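10/29/24

Long one tonight, and my handwriting is going already so I'm typing it. Today was my first real go at the Keltura package, the one Hodžić has been pushing on us since the start of October. Two arms, the table mounts, the training for the kitchen chores and a phone line you can call when it all goes sideways. I have 14 days to decide whether I'd tell Praltmont to sign for it, and I spent the first of them standing at a brown table feeling very strongly about corn.

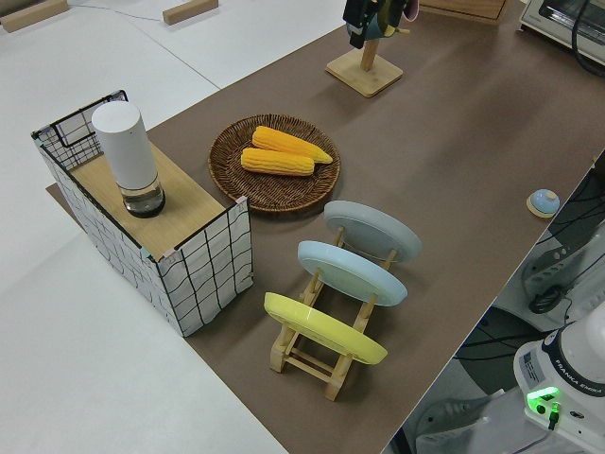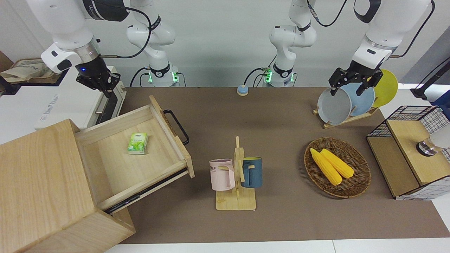
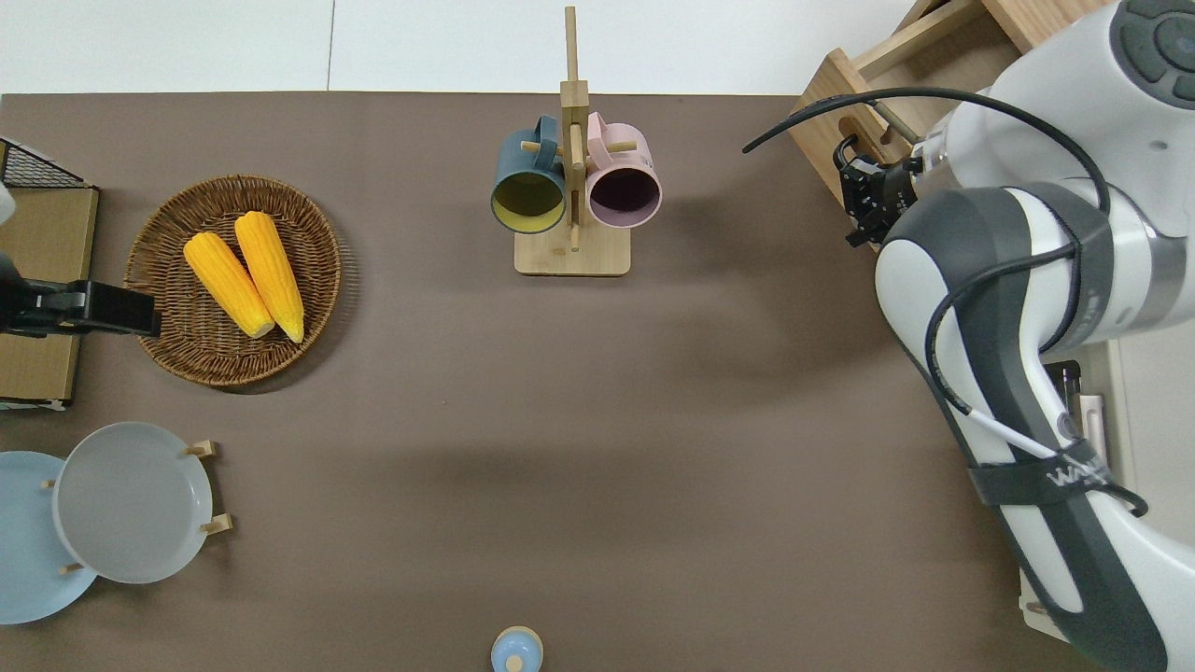 Anyway, plates. I went in thinking plates would be the part I'd end up complaining about, because that was my big gripe with the last outfit (they wanted to charge us separately for anything round, I still can't believe I sat through that meeting). So I was all ready to be grumpy! And then I asked for a plate to come out of the rack and go back in, and it went back in. First try. I asked for it again like a kid at a magic show and it went back in again. Third time it caught a peg and just sort of leaned on it until I hit stop, so okay, we're still on planet Earth. But two out of three before lunch is better than I had hoped for.

The drawer is another story. It'll pull the drawer open all day long. Closing it is where it gets shy — it gives a little push, stops, thinks, gives another little push. I wanted so badly to just bump it with my hip. Todor Papadopoulos was on the phone from Flustham for most of this and he kept saying "let it finish, let it finish," and I let it finish, and my coffee was cold by then.

I like Todor. He doesn't sell. When I asked him flat out if the mug routine would work with our own mugs, the ugly heavy ones from the break room, he said probably not the first week, and that I should mail him a couple so they can try them on their end. I'm going to wrap up two tomorrow. I'd rather have that answer than the brochure's, which has the word "effortless" on every page and a typo in the phone number.

The price is what's bugging me. The service plan is $326 a month, fine, I can defend that to anybody. But then there's a $3,000 setup charge, and when I went looking for what's in it, all I found was "site readiness." I was the site readiness! I moved the table and taped down the mats. I wrote to Hodžić about it this afternoon and got one of those cheerful replies that answers a question I didn't ask, so I'll try again in the morning with shorter sentences.

Also the manual. Whoever wrote it calls the arms left and right from the robot's side, and I was standing across from them, and I spent a good part of the morning restarting the wrong one. Put that on page one, please, in big letters. I've stuck a note on my clipboard but the next person won't have my clipboard.

My feet are killing me. Wore the wrong shoes for a hard floor and I knew it when I put them on.

Tomorrow: mugs in the mail, ask about the setup charge, run the drawer again with the slow setting off and see if it's any braver. And bring a sandwich, the vending machine ate my last two dollars.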